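# The black case, again

In March I wrote that I would stop buying boxes and learn to use the ones I have. The black case with the bumpy foam in the lid is out and open again, with the clear tray next to it. 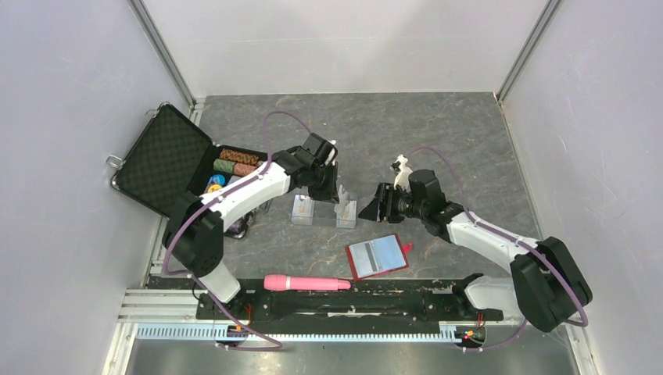
Nandi Ngcobo wrote under my last post that a hard case protects nothing if the things inside can still move, and that she would sooner trust a shoebox packed tightly than an expensive case packed badly. I have thought about her comment for many days, and I must admit she is right. I had believed that the case did the work for me.

So I wish to write down how I pack now. My small things are mostly glass: stoppers, little droppers, two old magnifiers from my uncle and the eyepieces which I bought from a man in Moffat. They travel with me when I go to help at the Friday workshop, and before this spring I lost something on almost every trip. The worst was a stopper which did not break on the road at all. It broke on my own table when I opened the lid too fast.

My first mistake was the foam. The egg-crate kind has soft points, and these points should press on the thing a little. I always put a thick cloth between, thinking that two soft layers are better than one. The cloth made a flat bed and the glass slid on it like on ice. Now I use no cloth. If there is still space when I close the lid slowly and shake the case gently near my ear, I fill the space with something which can be crushed.

For this I like thin film, the half-clear sort that arrives around other purchases. I used to smooth it and fold it in squares, as my mother did with gift paper. Folded film is useless for filling. It must be crumpled, and then it pushes back. When I unpack, I put the film in a shallow tray and leave it crumpled until the next time. The tray has low sides, so I can see what I have taken out, and a small part hidden in the film is found before it reaches the bin. I bought mine from Relatton in a pack of 4 and gave two of them to my neighbour, who keeps seedlings in them.

A few people asked about the other boxes, so I answer all together. The Plorkton box is good for tools, but the clips are hard for my fingers in the morning. The Desino roll is pretty and I keep only brushes in it. For glass I do not recommend either.

My order of packing is very simple. Heavy pieces go in first, near the hinge, and the light ones near the handle. Everything long lies across. I leave the magnifiers until the end, each wrapped once, with the tail of the film tucked under. I used to tape the tail, and then at the other end I was pulling at tape with a fingernail over a hard floor. I do not use tape any more.

I also have a list, written in pencil on a card. I had a beautiful printed list before, with columns, and it was always wrong after one week. The pencil card is ugly but correct. There are 48 lines on it at the moment and some of them are only "small stopper, chipped", which I should throw away and do not.

Unpacking takes me 30 minutes if I am calm. I lay the case open on a surface where the lid has something to lean towards, and I do not put my cup on the same surface. Please do not ask how I learned about the cup.

One question remains for me. The foam keeps the shape of what was pressed in it, and after a month the points over the eyepieces are rather flat. Nandi says to turn the foam around and to expect new foam every second year. In the shop they told me to leave the case open overnight. I am trying the open case first, as it costs nothing, and I will measure the points with a ruler at the end of the month.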